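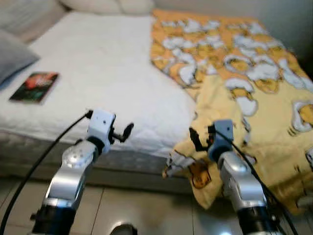 Re: [patio-talk] Pergola vs. shade sail, round 2

Lewis, I read your message twice, once with coffee and once without, and the pergola still has no footings either time. I'll get to that. First I want to talk about fabric, which you dispose of in half a sentence and which is going to be the most annoying part of your summer. A quilted white bedspread is a fine thing on a bed with a padded headboard behind it and a book lying on top. Put the same sort of fabric over an outdoor daybed under a maple tree and by the end of June you own a map of every bird in the county. I did exactly this. It had lovely fine stitching, and the stitching held pollen like a filing system.

Lewis Gunn wrote:
> We've finally got the go-ahead (from each other) to do something with
> the back yard. Plan so far: a pergola over the slab, a daybed under it
> with white cushions, and the grill tucked in the corner by the kitchen
> door so I don't have to walk far. Two questions. Can I bolt the posts
> straight to the existing slab, and is the Jornitz kit any good? It's
> $1601 delivered, which made my wife laugh, and not in the way I hoped.
> The other one we looked at is the Hikden, cheaper, but the instructions
> are in what I think is Hungarian.
>
> Also the slab slopes. Is that a problem or is it a feature?

Taking these in the order they frightened me.

The grill. Please don't tuck it in the corner by the kitchen door under a wooden roof. I know it's a short walk. I also know your siding is vinyl, because you posted at length about it two years ago. Vinyl siding near a hot grill goes wavy and stays wavy. My brother-in-law has a patch that looks like a bad perm, and he has planted a shrub in front of it that will cover it in approximately one presidential term. Pull the grill out from under the pergola altogether, well away from the wall, and check the manual for the clearances. It'll be in there somewhere between the warranty and the page telling you not to use it indoors. You will have to carry the burgers a bit farther. Think of it as the exercise portion of the evening.

The slab. A slope is a feature, in that somebody wanted the rain to go away from your house. Please don't level it. What it does mean is that your posts can't all be the same length if you want the top to be level, and the kit will cheerfully send you four identical ones. Measure the drop corner to corner with a string and a line level, then trim the posts on the high side. Don't shim the low side with a stack of washers. I've seen a stack of washers at a party. People leaned on that post all night and I couldn't hear a word anyone said to me.

Bolting to the slab depends on the slab. If it's a thin patio pour, which most of them are, it's there to hold up chairs. A pergola doesn't weigh much, but wind gets under it, and then you want something heavy on the other end. I'd cut out squares and pour real footings below your frost line. Call your building department before you do it. Mine picked up on the third try, on a Wednesday, and the woman there told me more in five minutes than I'd learned from a month of videos. She also told me I needed a permit, so bring a checkbook.

The kits. I put up a Jornitz for my neighbor across the road. The lumber was decent, the hardware was decent, and the diagram for the rafter notches was printed as a mirror image, so we built the left side of the thing beautifully on the right. It took us two weekends. The box says an afternoon. I haven't used the Hikden, but if the sheet in the box says Szilágyi at the bottom, I think it's the same instructions that came with my old garden bench, and the drawings on that were good enough that I never missed the words. Count the bolts before you start. There were supposed to be 53 in mine and I'm not going to discuss it.

If the money is the sticking point, have another look at a shade sail. I know you called it "a tarp with ambitions" last month. It is. But the one I have from Cimatham has been through three summers, comes down in ten minutes when a storm's coming, and didn't require me to speak to the county. You do need solid anchor points and a good steep angle from one corner to the other, or it fills with water and hangs there over your guests like a big wet thought.

Back to the cushions, and then I'll let you go. Solution-dyed acrylic is the stuff you want for the covers, with zippers, in any color that dirt comes in. Mine are a sort of oatmeal now. They were sold as oatmeal too, so I consider that a success. For the inside, ask for the open-cell foam that drains. Ordinary foam soaks up a shower and gives it back to you three days later, through your shorts. Get a deck box with a lid that seals and put it within arm's reach of the daybed, since you've already established how you feel about walking.

White throw pillows, fine, have two. Bring them in at night.

Send a sketch with measurements before you order anything, and mark where the downspout comes out. You didn't mention a downspout, and that worries me more than the footings.

Walt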